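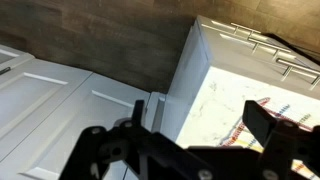 Ticket 419 -- Dishwasher stops mid-cycle, shows drain fault
Property: Pronosville, unit 2
Opened by: Marina Lazaridis
Assigned to: Valter Kristiansen
Status: Closed

Marina Lazaridis, 5 December 2020, 8:40 am
Dishwasher quit partway through the normal cycle last night. Drain light blinks and there is standing water in the bottom. I turned it off at the breaker for ten minutes and tried again. Same result. The sink drains fine.

Valter Kristiansen, 9:15 am
Please take out the filter and rinse it. Also check whether the hose under the sink is kinked. Does the pump hum when you press cancel/drain?

Marina Lazaridis, 10:02 am
Filter was dirty, cleaned it. Hose looks straight. It hums for a few seconds and then stops. Water level did not change.

Valter Kristiansen, 10:20 am
Humming with no flow usually means something is stuck in the pump or the check valve. I'll come by after lunch. Leave the breaker off until then.

Valter Kristiansen, 3:35 pm
On site. Bailed out the water and pulled the pump cover. Found a piece of broken glass and a strip of jar label around the impeller. Removed both. Impeller turns freely, blades are OK. Ran a drain test and it still emptied slowly, so I took the hose off at the disposal. The fitting was packed with grease -- cleared it and put on a new clamp. Second drain test normal. Ran the short cycle to the end with no fault and no leak at the clamp.

The high loop had also come off its hook. Put it back with a new screw.

Marleny Espinoza, 4:10 pm
Parts: one hose clamp from stock. Nothing to order. The pump was last replaced in March, see ticket 264.

Marina Lazaridis, 7:55 pm
Ran a full load tonight. Finished normally, floor is dry. OK to close.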